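Gutscheinheft zum Selbstausdrucken: welches Papier, und leer lassen oder ausfüllen?

**Fadenlauf49**
Hallo zusammen, ich bastle gerade an einem Adventskalender-Ersatz für meine Schwägerin (ja, im Sommer, ich kenne mich, im November wird das sonst nichts mehr). Die Idee: kein Kalender mit Türchen, sondern ein kleines Dosenset mit Zettelchen, jeden Tag zieht sie einen. Auf den Zetteln stehen Erinnerungen, blöde Witze, kleine Aufgaben, ein paar Rezepte von unserer Oma. Insgesamt sollen es 70 werden, dann reicht es bis in den Februar hinein. Die Vorlage habe ich mir von der Jillell-Seite geladen, die mit dem Efeurand, die gibt es ausgefüllt und blanko.

Jetzt meine Frage: Druckt ihr sowas auf normales Papier oder auf Karton? Und würdet ihr mit der Hand schreiben oder am Rechner? Meine Handschrift ist, na ja, Ärztin im Stress, ohne Ärztin zu sein.

**kleberundkekse**
Karton! Normales Papier rollt sich in der Dose sofort zusammen und nach einer Woche sieht das aus wie Kassenzettel. Ich nehme immer den cremefarbenen von Moriarty, der geht bei mir auch durch den alten Tintenstrahler, allerdings nur einzeln und mit gutem Zureden. Und bitte mit der Hand schreiben. Meine Mutter hat so eine Dose von mir, und sie sagt jedes Mal, dass sie die Schrift am liebsten mag. Meine ist auch furchtbar. 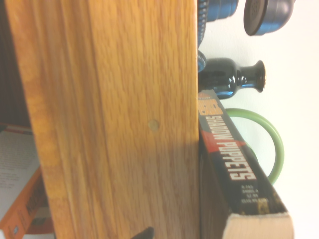 Was ich noch dazu sagen wollte: nicht alles an einem Abend schreiben! Ich hab das beim ersten Mal so gemacht und die letzten Zettel waren alle »Du bist toll« in verschiedenen Varianten. Leg dir lieber einen Block in die Küche und schreib immer dann einen, wenn dir was einfällt. Die Witze hebt man sich für zwischendurch auf.

**Troltstead**
Muss da leider widersprechen. Karton in der Dose ist nur dann gut, wenn die Dose groß genug ist. Bei 70 Stück auf 200 g passt das in kein normales Bonbonglas, da brauchst du schon fast einen Gurkeneimer. Ich würde dünneres Papier nehmen und die Zettel rollen, mit einem Fädchen drum. Sieht auch hübscher aus, finde ich, und man kann nicht aus Versehen den nächsten mitlesen.

**kleberundkekse**
70 mal Fädchen knoten, viel Spaß :-D

**Troltstead**
Geht vor dem Fernseher wunderbar. Zwei Krimis und du bist durch.

**Fadenlauf49**
Haha, also Fädchen kann ich, der Name kommt nicht von ungefähr. Aber ich sehe mich schon fluchen. Was haltet ihr davon, die Zettel einfach einmal zu falten? Und noch was: Ich wollte sie nach Farben sortieren, also 4 Farben für Erinnerung, Witz, Aufgabe und Rezept. Oder ist das zu viel Schule?

**Hanna Kołodziej**
Ich finde Farben super, gerade bei so vielen. Dann kann sie sich aussuchen, worauf sie gerade Lust hat. Wir haben das in der Familie mal mit Umschlägen gemacht, drauf stand »Öffnen, wenn du schlecht geschlafen hast« und so weiter, und mein Bruder hat natürlich alle am ersten Tag aufgerissen. Bei einer Dose mit Farben ist die Versuchung kleiner, glaube ich. Obwohl, bei meinem Bruder wäre sie das nicht.

Zum Falten: Einmal falten reicht, aber dann mit dem Falzbein drüber, sonst springen sie wieder auf. Ein Löffelrücken tut es auch. Und die Rezepte von der Oma würde ich gar nicht kürzen, die dürfen ruhig auf ein größeres Blatt und dann eben mehrfach gefaltet. Wenn da steht »Mehl, bis es genug ist«, dann genau so abschreiben!

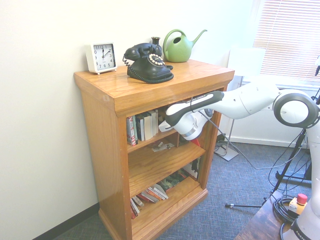
Die Aufgaben würde ich ehrlich gesagt klein halten. »Ruf mich an und erzähl mir was Langweiliges« war bei uns der Renner. Alles, wofür man erst einkaufen oder wegfahren muss, bleibt liegen, und dann hat der Beschenkte ein schlechtes Gewissen. Das will ja keiner zu Weihnachten.

**Furkunthorpe**
Ich bin jetzt mal der Miesepeter: Warum so viele? Ich hab meiner Frau zum Geburtstag ein Heftchen mit 49 Zetteln gemacht, einen für jedes Jahr, und bei der Hälfte war mir klar, dass zwölf richtig gute schöner gewesen wären. Sie hat es trotzdem gemocht, aber wir haben beide irgendwann vergessen weiterzublättern. Liegt heute noch in der Schublade, bei Nummer 31 oder so.

**Fadenlauf49**
Hm. Da ist was dran. Aber die Schwägerin ist so eine, die jeden Morgen ihr Horoskop liest, die vergisst das nicht. Ich denk mal drüber nach, vielleicht ziehe ich bei den Witzen was ab, davon habe ich eh nur 3, die man beim Frühstück lesen kann.

**kleberundkekse**
Mach die lange Version! Furkunthorpe, hol das Heft raus und blättert weiter, das ist doch ein Fund!

**Fadenlauf49**
Zwischenstand: Ich hab jetzt doch beides probiert. Der Karton knickt beim Falten hässlich, man sieht richtig die Fasern an der Kante. Das dünnere Papier in Hellgrün und Gelb ist schön, auf dem Blau kann man meinen Füller kaum lesen. Also Blau fliegt raus und wird Rosa. Die Efeuranken drucke ich nur auf die Rezepte, sonst frisst mir das die ganze schwarze Patrone.

**Troltstead**
Sag ich doch, dünneres Papier.

Kommentare (3)

**nadelkissen_ute**, 27. Juni 2021
Danke für den Thread, ich mach das jetzt zur Rente einer Kollegin. Gibt es die Vorlage auch ohne Efeu?

**Papiertigerin**
Ja, auf der Jillell-Seite ganz unten, »schlicht, mit Linie«. Beim Drucken »tatsächliche Größe« einstellen, sonst fehlt rechts der Rand.

**Furkunthorpe**
Wir sind jetzt bei Nummer 34.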